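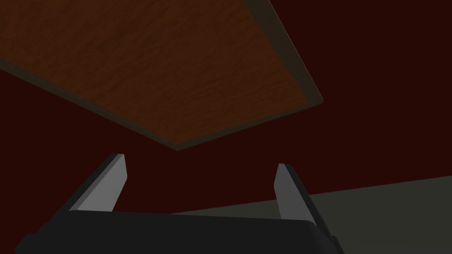
Posted in October by Price | Filed under: Visits, Robots | 2 comments

So I finally got to the open day at Plelten! I'd been meaning to go for ages (it's a long drive from Endovcombe and the parking is terrible), and I came home with a tote bag, two pens and a head full of robot arms.

The part I liked best was upstairs, where they collect the examples their learning system trains on. The project is called Tasik, and a lot of it happens in simulation. You sit down, pick up a hand controller, and the screen puts you right behind the gripper, looking out past two dark fingers with pale gray inner faces. Dark maroon wall, gray floor, and a big reddish-brown wooden board hanging over you at a slant. It's a strange feeling, a bit like lying under a table - I kept wanting to duck.

Each go at a task gets saved as one example. Visitors got 10 tries each, and our group of 30 had to share the stations, so there was plenty of time to stand behind people and give bad advice. The woman running it told us they had 1450 examples saved so far for that one task, and that the clumsy ones get a tag and stay in the set. Good news for me, my first three were awful. Judging distance is the hard bit! With the jaws open and the corner of the board up above them, I could not tell how far I had to go, and I overshot over and over.

They let us watch some playback too, sped up, with example 173 on a loop by the door. I asked if they change the colors between runs and got a long, very nice answer about lighting that I only half followed.

Downstairs there was coffee and a talk on motors, which I skipped for a second turn at the controls. Bring a sweater if you go, the upstairs room is freezing. Doors open at 10 and the line for the stations was already over the stairs when I left.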